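手持ちグリッパー「Flumell」貸出キットを使ってみて

先月号で少しだけ触れたRornsteadの貸出キットについて、家庭での作業を一通り記録できたので、使い勝手をまとめておきます。導入を検討中の会員の方から質問が続いていたため、良かった点も困った点もそのまま書きます。

キットの中心は手持ち式グリッパーのFlumellです。二本指で、指の内側にパッドが付いています。これに記録用ソフトのDrimellと、持ち運び用のケースが付属します。貸出は9日単位、延長は1回まで。返却時の送料は借りる側の負担です。

届いてから最初の記録を始めるまで、準備は思ったより短く済みました。Drimellの初期設定は画面の指示どおりに進めれば終わります。日本語表示はまだ一部だけで、校正の画面は英語のままです。校正は部屋を移るたびにやり直す必要があり、慣れないうちはここで手が止まります。

作業の題材は食卓まわりに絞りました。箸や器の扱いは、工場の部品と違って形も置き方もそろいません。家庭向けの動作データを集めたい場合、まず食卓から始めるのは妥当だと思います。 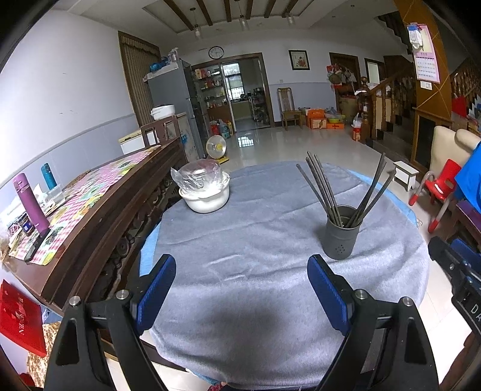
記録は全部で300回行い、このうちDrimellの自動判定を通ったのは260回でした。落ちた分の多くは、開始時に指を十分に開いていなかったことによるものです。説明書には開き幅の確認手順が載っていますが、後半のページにあるので、先に目を通しておくことをお勧めします。

握りの感触は素直です。引き金の戻りも軽く、細いものをつまむときに力を入れすぎることはありませんでした。一方で、本体の重さは長く持つと手首に来ます。6回続けて記録したら少し休む、というくらいの配分が楽でした。手の小さい人には握りの部分が太く感じられるかもしれません。別売りの細いグリップは今回試していません。

パッドは消耗品の扱いです。貸出品には予備が1組入っていて、交換は付属の工具でできます。購入する場合の交換部品はVăduvaの取り扱いで、注文は組単位になります。納期は問い合わせてほしいとのことでした。

気になったのはデータの書き出しです。1件ずつなら問題ありませんが、まとめて書き出すと途中で進み具合の表示が止まり、終わったのかどうか分かりません。Rornsteadに連絡したところ、次の更新で直す予定という返事をもらいました。それまでは、日ごとに分けて書き出すのが無難です。

総合すると、購入前に現場で試すための貸出としては十分な内容です。家の中で使うなら、校正の手間を見込んで、同じ部屋の作業をまとめて組むとよいでしょう。

次回の貸出受付は3月に始まります。希望する方は、使う場所と主な作業内容を添えて、会員窓口までお申し込みください。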